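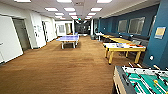
4.2 Positioning the Haugen ceiling sensor. The sensor switches the lighting group on when it detects movement and off after the hold time expires. In a long room with a drop ceiling and rows of rectangular light panels, install one sensor per lighting group. Game tables and other low furniture do not block detection.

1. Turn off power at the breaker.
2. Cut the opening with the template supplied.
3. Connect the line, neutral, and load wires as marked on the terminal block. 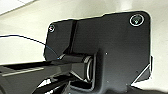

4. Press the sensor in until both spring clips engage.
5. Restore power. The indicator blinks for 14 seconds during warm-up.
6. Set the hold time with dial B.

CAUTION: Do not mount next to a supply air vent. Moving warm air causes false switching. 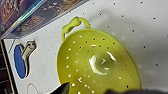 What happens to the hold time after a power failure?
It stays at the position of dial B. The sensor repeats its warm-up and resumes normal operation.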